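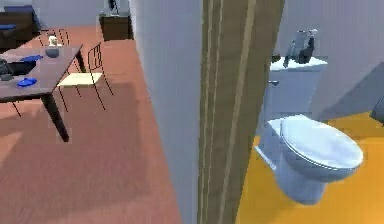 The Eslow flat, dining room and bathroom, as rendered for the hygiene rule.

Clause 2 of the Kiltska house standard read: a cloth used in the bathroom shall not be carried back to the table. Lăcrămioara Stoica had written it and considered it finished.

Csaba Dobos had run it 400 times in simulation. He put the log on her desk.

"It passes," he said. "It also never cleans the toilet."

She read the first page. The planner had noted that the cloth on the dining table was blue, that the yellow floor began at the door frame, and that any cloth taken past the frame could not return. The table task was still open. It therefore kept the cloth on the red side and wiped the table until the run timed out.

"The clause doesn't say it must finish the table first," she said.

"The clause doesn't say the table is ever finished."

Liviu Husar, who signed the standards, suggested a second cloth. Stoica objected that a second cloth would need a second clause, and that the two clauses would need an order. Husar asked how long the order would take to agree. She said December.

She amended the text by hand. A surface shall be deemed clean after one full pass. A cloth crossing the threshold shall be recorded as a bathroom cloth from that moment.

Dobos ran it again overnight. In the morning the log was 3,486 lines shorter. The table had been wiped once and the toilet lid once, in that order, and the cloth had been left on the yellow floor.

"Where should it go?" he asked.

Stoica opened a new page and wrote Clause 3.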